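Simulated Franka drops the salt shaker on about half the placements — gripper force or grasp pose?

Tags: simulation, grasping, student project

I'm on a student team doing the Pilix track for our robotics class. The task is pick and place on a marble tabletop in Rasside. We have 200 demos and a small policy trained on them. Evaluation is 31 episodes. Bread is fine. The shaker usually gets picked up, then rotates between the fingers during transport. Side view and wrist view:

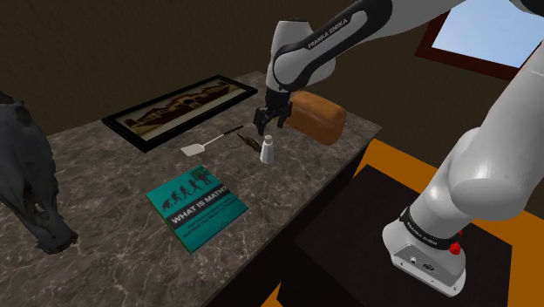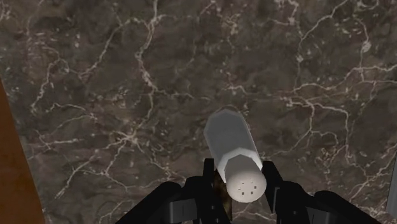

Finger friction is the default. I tried raising the closing force and the rotation got worse. Physics runs at 2 substeps. Is this a contact problem or is the policy grasping in the wrong place?

3 answers

Answer 1 (accepted), score 7
Check contacts first. Two flat pads on a rigid cylinder give you a thin line of contact points, and with 2 substeps the solver can drop some of them between frames. More force makes the penetration correction larger, so the object gets kicked. Go to 8 substeps, put the force back to default and replay the same episodes with the same seeds. If it still rotates, log the grasp height against the center of mass.

Answer 2
Had this in the Zolaven starter kit. Look at the collision mesh — ours was a convex hull that didn't match the visual one at all.

Answer 3
just use a suction gripper

Comment from asker: 8 substeps fixed most of it. Remaining failures are all low grasps, so we are recollecting those demos.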